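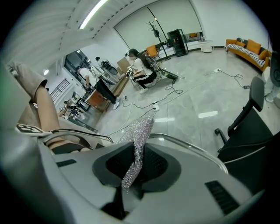

Silver glitter fabric, shorts weather. May 2018 is treating me well.

Right, a few of you asked how the Clestindale parade costumes are coming along, so settle in, this'll be a long one.

1/ I signed up to make capes for the junior band. There were 12 of them when I said yes. There are now 15, as 3 cousins have joined on triangle, and every one of them wants a hood.

2/ Glitter fabric, then. I love it and I hate it. It frays, it blunts your scissors, and it sheds like a Labrador. I found some in my toast this morning. I found some in the BUTTER.

3/ Tip from Marion Urquhart, who made the band's costumes before me: use a longer stitch and a fresh needle, and don't iron it. I ironed it. Only a corner, but the smell was something else (sorry to next door).

4/ Cost so far: 80 quid, and that's with the remnant bin at Moncrieff, bless them. They let me have the end of a roll for next to nothing if I took the purple as well. So there will be purple. Nobody on the parade group chat has been told about the purple yet.

5/ Someone asked about sequins. No. I sewed on 1,000 of them for the mermaid float and my thumb has never forgiven me.

6/ Fastenings! I started with ribbon ties, but small children plus ribbons plus a trombone is asking for trouble. Velcro at the neck now, the soft sort, so it pops open if anybody treads on a hem.

7/ Does anyone local have a dress rail I could borrow until June? The capes are living over the banisters and I keep getting one round my neck when I go up to bed.

8/ Oh, and the route's changed, it goes down past the library now and finishes at the bandstand. Bring a chair if you want to sit, the wall gets full early.

9/ Back to hemming. Four done. Kettle's on again.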